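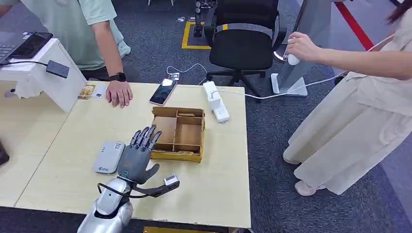

One respondent to last year's survey wrote that by the time the replacement bus reached Cluscombe the last connection had gone, and that the form for claiming the taxi fare back asked for a receipt the driver did not have. Another said the form was fine but took 4 months to be answered. We had a good many comments of this sort and would now like to hear from people at more length.

Call for participants: travel diaries on the Jondmont line

Home | Projects | Take part | Reports | Contact

Filed under: Take part / Rail and bus

Travport is looking for people who travel between Jondmont and Cluscombe, by train or by bus, to keep a travel diary for four weeks. The diaries will be used in a report on how delays and cancellations affect people who have to change at Flanagan.

The survey had 1,114 replies. It gave us a fair idea of how often journeys go wrong, but very little about what passengers do next: whether they wait, ring someone, walk, pay for a taxi or go home. That is what the diary is for.

Who can take part

You need to be 18 or over and make the journey, or part of it that includes Flanagan, at least twice a week. It does not matter whether you travel for work, study, caring, hospital visits or anything else. We are short of people who travel after 7 pm and people who travel on a Saturday, so please say on the form if you do.

You do not need a smartphone. The diary comes as a paper booklet or as a web page that works on any computer. Large print is available. If you would prefer to give your entries by telephone, we can ring you at an agreed time.

You cannot take part if you work for a train or bus operator on the route, or live with someone who does.

What you will be asked to do

Fill in a short entry for each journey, giving the time you set out, the time you arrived and anything that went wrong. Most entries take a few minutes. On days when you do not travel, leave the page blank.

At the end there is an interview of about an hour, in person at Flanagan or by telephone. Interviews are recorded and typed up. Your name is removed before anything is published, and the recording is deleted once the report is out. You can drop out at any time without saying why.

Payment

Participants who complete the diary and the interview receive £120, paid by bank transfer or in shopping vouchers. Those who complete the diary only receive £80. Travel to the interview is paid separately, so keep your tickets. Payments may affect some benefits, and you should check this before you apply.

How to apply

Ask for a form through the Contact page or pick one up at the ticket office in Flanagan. Forms must reach us by the end of February. Places are limited and we will choose people so that different stops and times of day are covered. Everyone who applies will get an answer either way.

Recent items
Survey results: waiting times at Flanagan
Cluscombe bus shelter: your comments
Claiming for a missed connection
Notes from the Jondmont open evening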